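Search this textbook Search Clear
Reading time: 5 minutes

Chapter 5
Drawing the Line: How Towns Get Their Streets

Most towns begin with somebody's path to the water. A second person follows it, then a cow, and within a generation it has a name and a parking problem. The planned town starts from the other end. Someone who may never have visited the place takes a ruler, divides the ground into blocks, and leaves the hills to sort themselves out.

This chapter is about that second kind of town, and about the long argument between the ruler and the cow. By the end you should be able to read a street map for signs of both. You should also be able to explain why the corner lot always costs more, a fact known to every landlord long before it reached geographers. 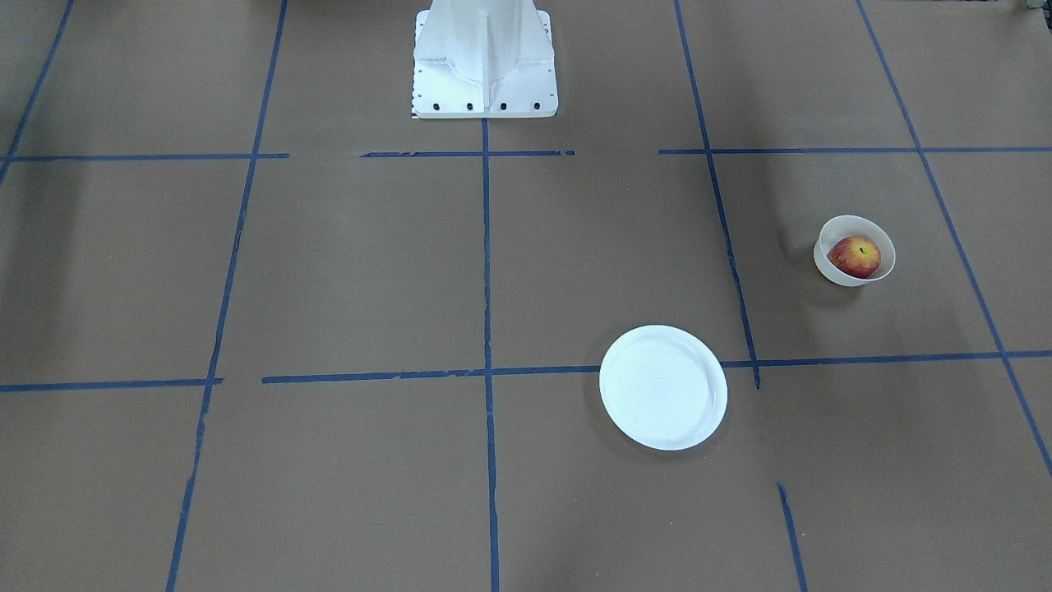
Sayaka Kikuchi
Lecturer in urban geography and author of Chapters 5 and 13

A grid is the cheapest plan there is. Straight lines are easy to survey, square lots are easy to sell, and a buyer several counties away can pick one off a sheet without getting mud on his shoes. What the sheet leaves out is everything underneath. Blue lines across brown paper meet no swamps.

Take Zukville, our main case in this chapter. Its founder, a grain dealer named Pacheco, ordered a plan of 14 blocks, with a market square in the middle and a grand avenue running down to the river. The surveyor finished in January, when the ground was frozen and very agreeable. In spring the avenue turned out to be a creek. Pacheco, who had already sold the lots, renamed it Canal Street and raised the price.

Dravness, upriver, had no founder to speak of. Its lanes followed sheep trails and old property quarrels, and visitors complained of getting lost between the church and the inn, although some of them may have had the inn to blame. Yet its houses stayed dry. We will return to both towns in Section 2, where the maps are less kind to Dravness. 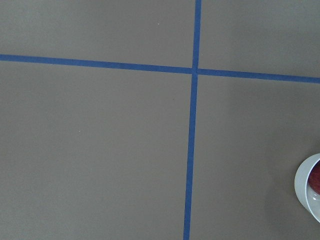 Margarida Falcão objects that this is far too generous to crooked streets. Try running a fire hose or a sewer line through Dravness, she argues, and you will soon be praising the grid. She adds that people who find winding lanes charming have rarely had to deliver a piano down one.

Keep her objection in mind as you read. An intersection is where a plan gets tested: two streets meet, and somebody has to decide who goes first, who gets the shop, and who pays for the drain. Old Pristley settled such matters by shouting, and its council minutes, reprinted at the end of the chapter, are worth your time.

Key terms: block, lot, frontage, right-of-way, survey line

Before you begin, sketch from memory the streets between your home and the nearest grocery store. Keep the sketch. You will be asked to correct it in Section 2, and the errors are the useful part.

Contact the editors | Copyright November 2025 | Back to top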